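4.2 公開日の実演：梱包工程の自動化はどこまで示されたか
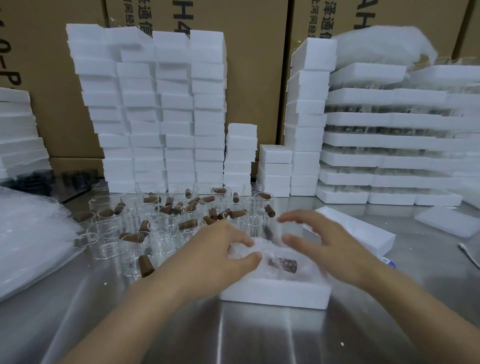
図3　発泡トレイへの気泡緩衝材の押し込み。トレイのくぼみに小さなガラス瓶が見える。

前節では、小型ガラス製品の梱包を対象とする自動化システムについて、事業者の公表資料がどのような数値を前面に出しているかを整理した。本節では、Wetberg社がFlollthorpeの施設で10月に開いた公開日を取り上げ、来場者の前で行われた実演を、資料の主張と突き合わせて検討する。著者らは一般の来場者と同じ経路で入場し、実演区画の柵の外から観察した。装置の内部記録は提供されていない。以下の時間はすべて、柵の外で録画した映像から書き起こしたものである。

4.2.1 対象とした作業

実演の対象は、同社がHarnskaと呼ぶ双腕の梱包セルである。公開日の案内では「ガラス容器の梱包を最初から最後まで行う」と説明されていた。梱包という語の範囲は広い。容器を取り上げ、くぼみに置き、緩衝材をかぶせ、押さえ、蓋をし、積む。この一続きのどこまでを装置が受け持つかによって、同じ「梱包の自動化」の意味は大きく変わる。

本稿がとくに注目するのは、緩衝材をかぶせて押さえる段階である。図3の作業では、両手が気泡緩衝材の塊を左右から押さえ、左手の指は手前の縁に広がり、右手の指は右端に沿って曲がっている。人間にとっては取り立てて難しい動作に見えないが、把持の研究から見れば扱いにくい条件が揃っている。緩衝材は透明で、輪郭が折れ目ごとに変わる。押せば反発し、反発の向きは畳み方によって違う。その下には割れる容器がある。さらに金属の台は照明や周囲の物を映し込むため、奥行き計測にとって都合のよい背景とは言いがたい。

周辺の物の多さも見落とせない。図3の手の左後ろには、口の開いた薄いガラス管とコルク栓が入り混じって密に置かれている。栓には立っているものも傾いたものもあり、管の中に入り込んだものもある。背後には白い発泡材の箱が段の揃わないまま積み上がっている。人の作業場では、こうした物が手の届く範囲に並んでいても作業は成り立つ。装置に同じ場所で同じことをさせるのであれば、腕の軌道、衝突の回避、対象と非対象の識別のいずれについても、整えられた作業台とは別の評価が要る。

公開日の実演台は整えられていた。トレイは位置決めの枠に一つずつ置かれ、容器は専用の供給板に等間隔で並び、緩衝材はあらかじめ同じ寸法に切って重ねてあった。台の表面は艶消しの黒いマットで覆われていた。実演として不当だと言いたいわけではない。装置を公開の場で動かす以上、条件を絞るのは通例である。問題は、案内板にも口頭の説明にも、条件を絞った旨がどこにも出てこなかった点にある。

4.2.2 観察の結果

午前と午後に分けて、実演は計七回行われた。著者らが通して録画できたのはそのうち五回で、残る二回は来場者の列に遮られて手元が映っていない。五回の録画の合計は1194秒である。このうち、係員が柵の内側に手を入れず、操作盤にも触れずに装置が動いていた時間は540秒であった。割合にすると45パーセントになる。

残りの654秒の内訳は均一ではない。最も長いのは供給板の交換と緩衝材の補充で、これは装置の性能とは分けて考えるべきだという反論がありうる。著者らもその反論には一理あると考える。ただし、公表資料の処理能力にはこの時間が含まれているのか、という問いは残る。次に長いのは停止後の再開操作であり、こちらは性能の一部とみなすほかない。停止は五回の録画のうち三回で起きた。いずれも緩衝材を押さえる段階で、かぶせた一枚が片側から浮き、上の指先が離れると元に戻るという経過をたどった。

係員の対処は手慣れていた。操作盤で一時停止し、浮いた緩衝材を手で押し込み、再開する。三回とも数秒で済んでおり、来場者の多くは止まったことに気づかなかったと思われる。隣にいた来場者は、係員が手を入れた直後に「きれいに入るものですね」と感想を述べた。きれいに入れたのは係員の手である。

容器を取り上げてくぼみに置く段階では、録画の範囲に失敗は見られなかった。この部分の完成度は高い。Aerts社製の指先は容器の胴を安定して保持しており、置くときの速度も十分に落とされていた。硬い物を決まった場所から決まった場所へ移すという、以前から装置が得意としてきた仕事が、ここでもきちんと行われていたということになる。本稿の疑問はその先にある。

なお、容器はすべて空であった。内容物の入った容器では重心が変わり、粒状の中身であれば傾けたときに偏る。図3の瓶のように暗褐色の粒状の物が入っていれば、見た目の条件も透明な空瓶とは異なる。公表資料の写真には中身の入った容器が使われているが、実演で用いられた容器との違いについて説明はなかった。

4.2.3 公表値との照合

Wetberg社が配布した一枚刷りの資料には、Harnskaの処理能力として「16時間運転で756トレイ」と記されている。単純に割れば、トレイ一枚あたり約76秒である。録画の中で介入なしに一枚が完了した例では、所要時間はこの値より短いこともあった。したがって、756という数字が根拠なく作られたとは考えにくい。順調に進んだ一枚の時間に余裕を足し、16時間に引き延ばせば、この程度の値にはなる。

ところが、資料には介入の扱いが書かれていない。停止のたびに人が手を入れるのであれば、16時間のあいだ誰かが装置のそばにいなければならない。一人が何台を見られるのか、停止から人が着くまでの時間をどう数えるのか、手で押し込まれたトレイは装置の処理数に入るのか。会場で三点とも質問したところ、説明担当者の答えは最初の点について「現場による」、二点目は「通常は問題にならない」、三点目は「トレイは完了している」であった。三つ目の答えは、少なくとも数え方を推測する手がかりにはなる。手で直されたトレイも、数に入っている可能性が高い。

品質の基準も示されていない。緩衝材が入ったかどうかは目で見ればわかるが、輸送に耐えるかどうかは見てもわからない。落下や振動の試験結果を求めたところ、試験は「顧客ごとに実施」とのことで、閲覧はできなかった。人の手で梱包した場合の破損率との比較も同様である。比較の相手がないまま装置側の枚数だけが掲げられていると、来場者は頭の中の漠然とした「人手」と比べることになる。

4.2.4 来場者への説明のされ方

共著者のUrmila Ahujaは、装置を見ずに説明だけを聞き取る役を受け持ち、各回の口上を書き留めた。七回の口上にはかなりの揺れがあった。午前の最初の回では「将来的には緩衝材の処理も完全に」と述べられていたのが、昼前には「緩衝材の処理も」となり、午後には「緩衝材の処理まで含めて完全に自動で」と言い切られている。話し手は午前と午後で交代しており、意図して言い換えたと断じる材料はない。繰り返すうちに留保が落ちていくのは、この種の口頭説明では珍しくない。とはいえ、午後に来た人が持ち帰った話は午前の話と違っていたはずである。

Ahujaの記録でもう一つ目を引くのは、「単純作業」という語の多さである。口上はほぼ毎回、梱包を「誰にでもできる単純作業」と呼ぶところから始まり、そのあとで、柔らかい物を扱う技術の難しさに話が移る。同じ作業が、人がすれば単純で、装置がすれば高度だという組み立てになっている。難しいのは装置にとってだけだ、という理解も成り立つが、そう言うには人の側の作業を調べておく必要がある。会場の展示に、人の手順を記録したものや分析したものは一つもなかった。

著者らは、両手を同時に使う押さえ方が人の側の要点ではないかと見ている。一方の手で浮きを抑えながら、もう一方の手で残りを送り込む。どちらの手がどちらの役を担うかは途中で入れ替わりうる。Harnskaも双腕であるが、録画で見るかぎり、緩衝材の段階で働いていたのは片腕であり、他方の腕は枠の脇で待機していた。腕が二本あることと、二本を協調させて使うことは別の事柄である。資料の「人と同じ両手作業」という見出しは、この録画からは支持できない。

4.2.5 観察の限界

本節の結論を広く取りすぎないよう、限界を記しておく。第一に、観察は一日分であり、装置の調子が悪い日に当たった可能性は排除できない。Wetberg社は草稿に対する返信で、当日の緩衝材が通常と異なる仕入れ分であったと述べている。そうであれば、仕入れが変わるだけで停止が増えるということになり、かえって知りたい点が増えるのだが、通常の緩衝材での記録は返信に添えられていなかった。

第二に、介入の判定は映像に頼っている。遠隔での操作が行われていた場合、著者らの方法では捉えられない。したがって540秒という値は、介入のなかった時間の上限と読むのが妥当である。反対に、係員が念のために手を添えただけの場面も介入に数えたため、その分だけ厳しい数え方にもなっている。二つの偏りがどの程度打ち消し合うかは、手元の資料では評価できない。

第三に、図3に見られるような物の込み合った作業場で、Harnskaを動かした記録を著者らは持っていない。整えられた台での結果から、そうした場所での性能を推し量ることには慎重でありたい。Wetberg社には、供給板と位置決めの枠を外した条件での録画を、編集なしで公開するよう求めた。本稿の執筆時点では、技術部門で検討中との回答を得ている。

以上の観察から言えるのは、容器の移載については公表資料の主張に見合う動作が確認でき、緩衝材の押さえ込みについては確認できなかった、という範囲である。次節では、同じ区分を用いて、他の二社が公開している映像を検討する。二社の映像にはいずれも場面の切り替えがあり、介入時間の測定には別の手順が必要になる。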